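Skurcombe Open

The Skurcombe Open is a yearly esports tournament for the team strategy game Marer, and I've followed it long enough that I ended up writing most of this page myself. It's a mid-sized event by any measure. The prize money won't change anybody's life, the broadcast goes down at least once a year, and I would still rather watch it than most of the big league finals.

Format

Sixteen teams play. Eight come in by invitation, based on the spring rankings, and the other eight fight their way through an open qualifier that anyone with a full roster can enter. The record for the qualifier is 900 teams, which was way too many for one weekend, and the organizers capped it at 500 the year after. I was on one of those 900 teams. We lost in the first round to a group of guys who I'm pretty sure were eating dinner at the time.

The main event starts with four groups of four. Everybody plays everybody in single games, and the top two move on to a knockout bracket. Quarterfinals are best of three, and the semifinals and final are best of five. There's no lower bracket, and people argue about that every single April when the rules come out. I used to be on the "give us a lower bracket" side, but I've softened. A bad afternoon sends you home here, and that makes the quarterfinals really tense.

Drafting works a little differently from the regular Marer season. Each captain bans four characters before the first pick, and a character you win with can't be picked by your team again in the same series. So by game five of a final you get some truly strange lineups – healers in the front line, that kind of thing. I love it. Some of the pros hate it and say so on stream.
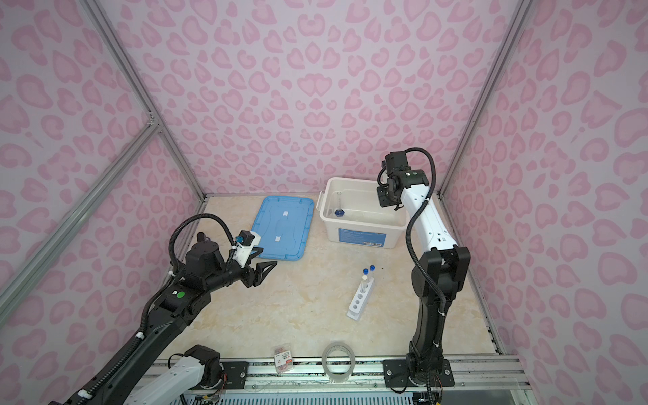 The rule has been there from the second edition on. Before that, teams just ran the same comfortable five characters all day, and the very first final was three nearly identical games in a row. I've rewatched it once and I don't plan to do it again.

Ratings and seeding

Seeding comes from a rating number that each team carries through the year. A new team starts at 600. You gain points for wins, you lose them for losses, and you lose a bit extra if you swap out more than two players at once. The highest rating any team has brought into the Open is 1385, by Palar, and they went out in the quarterfinals. That match still comes up whenever somebody says seeding matters!

Teams and rivalries

The two names you need to know are Palar and Semwal. Palar are the patient ones. They give up early objectives, stay close in gold, and wait for you to get bored and walk into something. Semwal play as if the match has a ten-minute limit. They'll dive your back line before the first objective has even spawned, and when it works it looks unfair (when it doesn't, the game is over pretty fast the other way).

They've met in three finals so far. Semwal won the first one in four games, and Palar took the next two, both in five. The last of those is my favorite series in any game. Semwal were up two games to none, and their captain, Shivam Mishra, was playing the best Marer I'd ever seen from a mid laner. Then Palar banned out his three main characters for the rest of the series and basically dared his teammates to carry. They couldn't quite do it, although game five went down to a single fight at Palar's base.

Meinrad Aebischer called the shots for Palar that day. He'd been a coach for two seasons before he went back to playing, and you can tell. His drafts are a little dull on paper, and then around the twenty-minute mark you notice the other team has nothing that can start a fight.

Broadcast

The English stream usually has two casters and an analyst desk between games. I'd skip the desk in the group stage, when they have too little time and talk over each other, but it's very good once the knockouts begin. Full replays go up without the breaks, normally within a day or two. The group stage replays from the first two editions are missing, and if anyone has copies, please add them to the talk page.

Page last updated 07/12/2023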